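# Britside two-handed helper: chair and cover work

I run the furniture side of a small event hire yard, and the Britside is the machine I get asked about most, so I've finally written a proper page for it. It's a pair of jointed, many-fingered hands with the control box and stand to go with them, and we sell it through our Bistalico shop for £3,599. That's the same unit we use ourselves, with nothing swapped out.

We hire out plastic chairs, folding tables, covers and tarps. Anybody who has done a Sunday strip-down after a big party knows what that means — a mountain of seats, all of them needing a look over, a wipe and a cover before they go back on the shelf. We used to put 4 people on it, and by late afternoon everyone's wrists were complaining (mine included!). These days two of us do chairs with the Britside and the other two get on with linen and loading, which they much prefer.
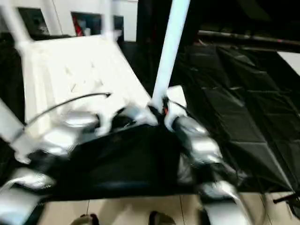
The bit I was most doubtful about was fabric. Hard things are easy enough to grab, but covers slide about and bunch up, and our first week with it was slow going. We kept at it, changed the grip setting to "soft" for anything cloth, and it got a lot better from there. Kolev finger pads help too, and I'd order a spare set straight away.

What's changed for the crew? Less bending, mainly, and fewer arguments about whose turn it is. There's a new job as well, which is minding the machine, and we swap that every 50 chairs so it doesn't get dull. I'll be straight with you, it's slower than a keen nineteen-year-old before lunch. After lunch I'd call it even.

**In the box**

- Left and right hands
- Control box and stand
- Soft and firm grip settings, already loaded
- Prandent carry case

**Good to know**

- Allow 7 days for delivery
- Wipe the fingers down with a barely damp cloth, no sprays
- Keep cables clear of the fingers when you're working with covers
- Spare pads are sold separately

If you'd like to try one on your own chairs before you buy, ring the yard in the morning and ask for a trial slot. Bring your awkward covers — the stretchy ones especially.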